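Polau Carpet Planks, Mixed Grey

Item 414
Sold by the box. Samples on request.

We sell a lot of flooring at Chamoun and we don't believe most of what's printed on the carton, so take the maker's claims below with the same grain of salt we do.

What Polau says: "hides everything." It hides some things. Crumbs and grit disappear nicely into a mix of greys. Dog hair from a white dog does not, and neither does a trodden-in chip.

What Polau says: "whisper quiet." It's carpet. It is quieter than tile. We haven't seen a test report and we've asked for one twice, most recently in February.

What Polau says: "no adhesive needed." Wissam Rizk, who has fitted plenty of it for us, uses tackifier on every job and won't warranty his labour without it. Budget for the Hurkex tub, item 431.

Colour
Order all your boxes at once. Dye lots vary, and the "light" shade in one batch can look a lot like the "medium" in the next. Look at the sample on the floor under your own lights, too. Colours on a screen are close at best.

Laying pattern
Narrow strips side by side, shades mixed as they come out of the box. Don't pay a designer to randomize them.
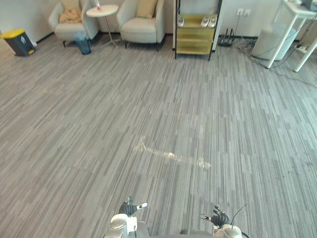
Cleaning
Vacuum it. Blot spills with plain water first. The Josonitz spray sold alongside did no better than dish soap when Lina Khoury tried both on coffee at our counter.

Ordering
Minimum 2 boxes. Orders over 200 planks ship by freight, and the driver will not carry them upstairs.
Prices checked 7/13/25.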